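We use cookies to improve your visit. By reading on, you accept this.

Print | E-mail this story | 43 shares

Tania Kodikara has spent $600 and most of her evenings since September on a robot that is supposed to put away groceries. She calls it Ronard. I wanted to like it more than I did.

The arm is a secondhand kit, bolted together at Grerovberg, the shared workshop where she rents a bench. The software is hers, and it has grown to 532 lines. Her current test is one pink, rounded thing in a woven basket on a white table, which is a long way from a bag of shopping.

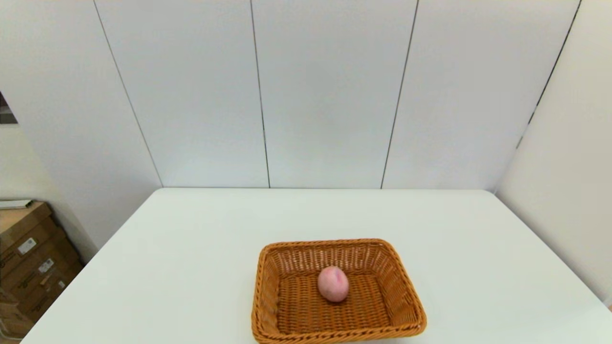
Why use a basket at all, when a flat table would be easier? Kodikara says a sloping rim forces the arm to come in from above, and her kitchen is full of bowls.

Fair enough. But her notebook for February 2020 lists six clean pickups in roughly an hour, and she reset the thing by hand between tries. My own hand is faster and doesn't need a bench. She thinks a better wrist joint will fix it. I've heard that about every home robot I've written up.

6 comments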